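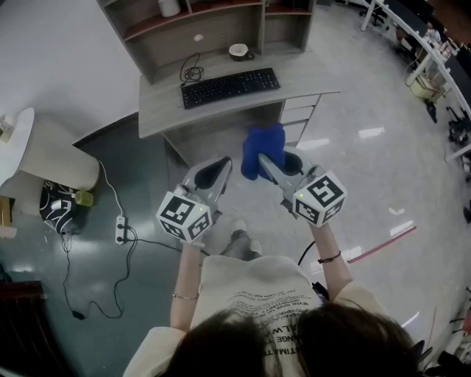

My house rules for working with hand-held grippers started as a sticky note and now fill both sides of a card taped up next to the kettle. Liliana Bortolotti asked me for a clean copy, so I typed it up and threw in the bits that didn't fit on the card.

**Before you pick them up**

- Wipe the marker faces with a dry microfiber cloth. No window spray! It leaves a haze, and hazy markers drop out of tracking right when you're doing your nicest fold.
- Open and close each gripper 10 times. If one feels gritty, blow the dust out of the finger joints before you start.
- Check the indicator lights on both. One lit and one dark means you stop and sort out the dark one.
- Bracelets and watches go above the wrist bone or in a pocket, and long sleeves get rolled.

**Cables**

This is the part I nag about most. Run the gripper cable down your outside leg, with enough slack to reach the far corner of the desk, and take two steps back and two steps sideways before you begin. If it tugs, fix it now. Power strips belong against a wall or under a table (mine lived in the walkway for a whole September and I kicked it more than once), and any cord you have to step over gets taped down. Closed shoes, always. I work in sneakers.

**Wiping a desk**

Pinch the cloth near the middle of one edge so it hangs evenly — a corner pinch just spins on you. Cups come off first, or get pushed to the back, saucer and all. Wipe away from the keyboard, never toward it, and keep the cloth barely damp. Your empty hand stays open and a little out to the side, where it can steady a cup without crossing over the other one.

Go slower than you would at home. Lucero Rengifo taught me to hum while I wipe, one long stroke per line of the song, and my takes got so much smoother that I still do it, even with people listening.

**Floor and finish**

Pick up scraps, sticks and anything that rolls, on all sides of where you'll stand. Smooth floors are slick enough already! When you're done, set the grippers down with the fingers open and the markers facing up, coil the cable loosely (wide loops, no winding it around your elbow), and hang the cloth up to dry.

Write down the take number and anything odd. My note for take 1136 just says "cloth too wet, start over," and that's plenty.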